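Plarnonwood > Workshop > Teleoperation > Pre-session checks

Two-arm remote teaching cell, room 41
Checklist and comments
Site: Govcombe
Checked by: Hermine Frei
Task being taught: flower arranging, two vases
Month: June

1. Emergency stop, operator side
Pressed and released with both arms powered. Both arms held position.
Result: pass

2. Emergency stop, table side
Works, but the button is stiff. Parry to look at it before the next block of recordings.
Result: pass, with comment

3. Leader handles and zero position
Left handle read 5 degrees out at the wrist on first start. Re-zeroed and restarted, then read correctly. If it drifts again, stop and log it. Do not correct for it by eye while recording.
Result: pass after adjustment

4. Speed limit
Set to the slow teaching profile. Operators have asked for the faster one. Not until item 2 is closed.
Result: pass

5. Gripper force
Left and right both set to 55 on the Tridatton panel. At the old setting the right gripper crushed dried stems, and three bunches had to be thrown away. The artificial flowers will take more, but keep the two sides the same.
Result: pass

6. Cables
Check for slack at full reach and with the wrist turned both ways. No rubbing found. One cable tie replaced on the left arm.
Result: pass

7. Communication between operator and table attendant
Headsets tested. Agreed words are "hold", "open" and "clear". The attendant keeps hands off the table until "clear" is heard and repeated back.
Result: pass

8. Table surface and work pieces
Vases to be free of chips and cracks. Loose stems and dried bits to be swept up between runs. They get under the vases and make them rock.
Result: fail at first look, see photo

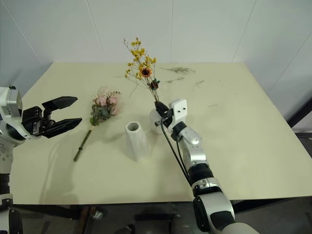 Item 8. Right gripper holding dried flowers; sprigs and fragments on the table top.

Comment on item 8: debris at the back of the table as well as thin stems in the middle. Brush and pan now hang by the door. Sweep with both arms parked and the stop pressed. Swept and looked at again at 14:20, pass.

9. Recording check
Run 403 played back at slow speed with nothing on the table. Both arms followed the taught path and the grippers opened at the right points.
Result: pass

Open actions
Item 2, stiff button: Parry
Item 3, left handle zero: read at every start and write the figure in the log
Item 8, sweeping: table attendant, after each run

Cell released for teaching at slow speed only.
H. Frei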